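The Comeback Album as Business Plan

Sarnora have been away long enough for their early singles to turn up on supermarket playlists, and now they are back with a record called Brekau and a publicity campaign that treats the whole thing as a rescue mission. Afropop has lost its patience, the press notes say. The band has come to restore it. I have played the album many times in the past month, and I can report that Afropop was doing fine without the help.

The numbers have been doing a lot of the talking. The label, Huanca, announced that the lead single had been added to 1,696 playlists before it was even out. That sounds like a groundswell until you ask who runs the playlists. When I wrote to Huanca to find out how many were edited by people with no business ties to the label, I got a friendly reply and a link to preorder the vinyl.

A playlist add is a cheap thing. It can mean that a station in a big city is behind you, or that a song has been filed at the bottom of a list called Sunny Driving with 30 followers. Labels know the difference very well. They also know that most of us writing about music are on deadline and will copy the figure down.

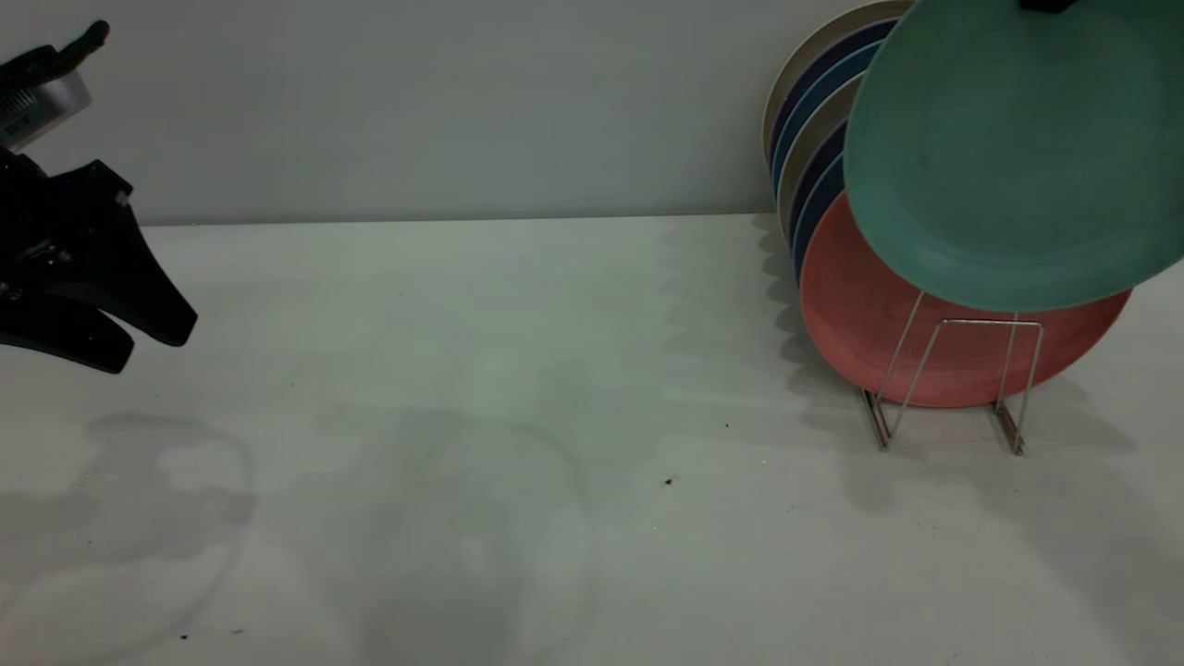

Then there is the sound. Brekau is supposed to be a return to live playing, and the opening track makes a decent case. The guitar line is loose and a bit behind the beat, the horns come in late, and for four minutes you can hear people in a room listening to each other. After that the drums lock to a grid and stay there. Track five could have been made by any of the acts the press notes complain about. Track eight more or less was, if the shared production credits mean anything.

The guest spots don't help. There are features on more than half the songs, each one seemingly picked for the territory it might open up. A verse in Spanish, a verse in French, a drill verse that stops the song cold. I don't blame a band for wanting to be heard in more countries. I do wonder why the guests all sound as if they were sent the same eight bars and a due date.

In February Sarnora played the first night of a two-night stand at Ukgate, and I went hoping to be talked around. The set ran 134 minutes. The old songs were terrific, stretched out and sweaty, with the bass player pushing the tempo whenever things got comfortable. The new ones leaned on backing tracks so heavily that the horn section stood with their arms at their sides through most of two choruses. The crowd used that stretch to buy drinks.

There is a good short record inside Brekau. Keep the opener, the slow one in the middle and the last track, which has no guests and barely any production, and you would have an EP worth arguing over. Huanca says a deluxe edition with extra songs is due in the fall.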